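The Green Goblet

My grandmother kept eleven rules for the small kitchen, and the first was that the green goblet is washed last. I was seven and I believed her. The kitchen was only toys, but in the house on Cordero Street we treated it like a real one.

When she moved in April, she gave the box to me. I put everything on my table in the evening and tried to remember where each piece belonged. The silver rack went to the right. I was sure of this. The chest with the three drawers, orange, yellow and gray-green, went beside it — she used to keep buttons inside and call them bread.
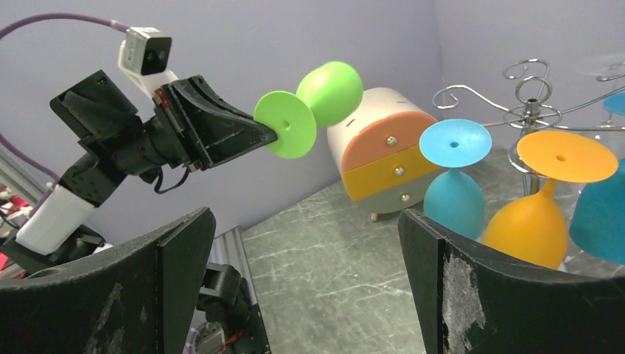
I telephoned her to ask about the goblet. She was quiet for a long time.

"Did you wash it last?" she said.

I said yes. Then I went to the sink and washed it again.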